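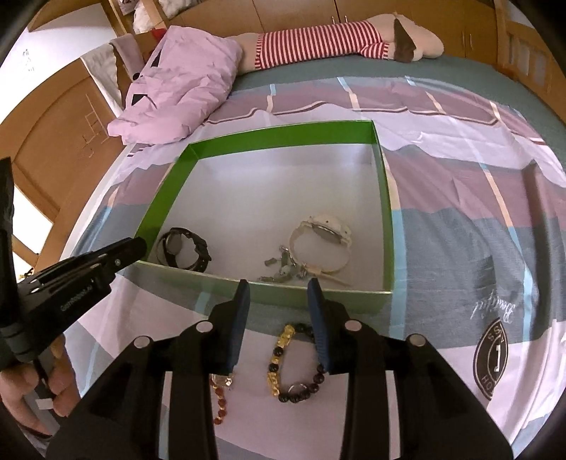
Too much about the boiler last time and not enough about who is living there, was the comment we got back from Fornar on the January report. Also could we put the bad news higher up. Fair. Will try.

Hillis House, furnished rooms for people moving on from shelters
Progress report to Fornar, 27/06/2022

Bad news first then. Third floor still closed. The electrical inspection failed on the hallway circuit, same one as before, and the contractor wants to open up the wall by the stairs. Quote is in, we think it's high, second quote coming. Until that is done nobody can sleep up there and those rooms are sitting made up and locked.

Rooms
25 rooms open on the first two floors. All let at time of writing. Two turned over in the spring, one to a family member's place out of state, one to a regular lease across town. Both rooms were cleaned, repainted and filled again within the month, quicker than last year when the paint alone held us up.

Referrals
89 since January. More than we planned for and more than we can answer properly. Most come from the two shelters downtown, a few from the hospital, and a new batch from the county that arrive with half the form blank. We've asked the county to send the income page at least. No reply so far, will chase.

Waiting list is managed on a spreadsheet which is getting silly. Would like to talk about a small amount for software next time, not asking now.

Furniture and bedding
Lendo delivered beds, dressers and lamps in two drops. First drop fine. Second drop had the wrong slats for the twin frames, they didnt argue, swapped them the following week. Tables still owed. Chairs we bought ourselves from the contingency line, see the budget note below.

Bedding: every room gets two full sets now, up from one. One set meant people sitting on a bare mattress on laundry day, which we heard plenty about. Residents keep the bedding when they move out. We also stopped ordering everything in plain white. Cost difference is very small and the white was looking gray after a few months anyhow.

Laundry room is the weak spot. Two washers, one dryer. The dryer runs all day and the vent needs a proper clean out.

Stays
Average stay so far is 144 nights. Target in the grant agreement was lower. We'd argue the target was set before rents went up the way they did, and that moving someone out to a place they lose again by fall is no use to anybody. Happy to go through it on the phone.

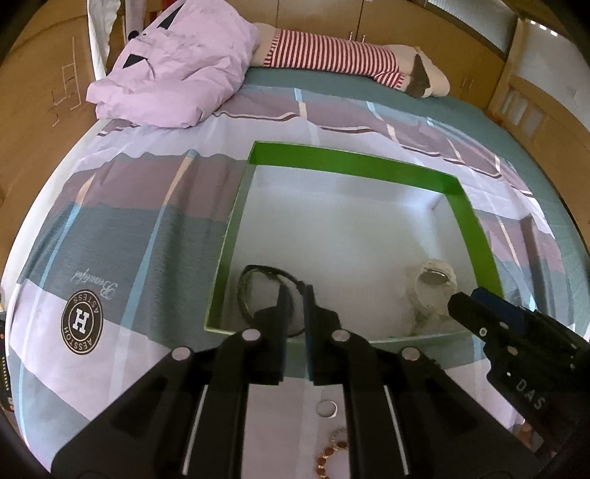
Does a resident lose the room if a new lease falls through? The room is held for 12 nights after move out, and within that time they can come straight back on the same agreement.

That hold was used once this period. Landlord pulled out on the day of signing. It does leave a room dark for a bit each time, but we want to keep it in.

Staffing
Evening desk now covered seven days. Weekend cover was patchy in the spring, had to use the agency, expensive. New weekend person started and is working out well. Still short one part time support worker. Ad is up again with the pay shown this time, more replies already.

Neighbors
Malik Street residents' group came for coffee and a look at the ground floor. Parking came up, then trash pickup, then parking again. We've moved our bins to the back lane. One complaint about noise since, turned out to be the bar.

Money
Under on salaries due to the vacant post. Over on agency cover and on repairs. Chairs taken from contingency as above. Net we're close to where we should be at the half year, full sheet attached seperately. The wall repair isn't in any of those numbers and we can't absorb it. Will come back to you with both quotes before we sign anything.

Next quarter
Third floor wiring, hopefully done and reinspected. Tables from Lendo. Dryer vent. Fix the referral form with the county. Exit interviews to start, short ones, questions are drafted and can be sent over if Fornar wants to see them before we use them.

Call any afternoon with questions, mornings are room checks.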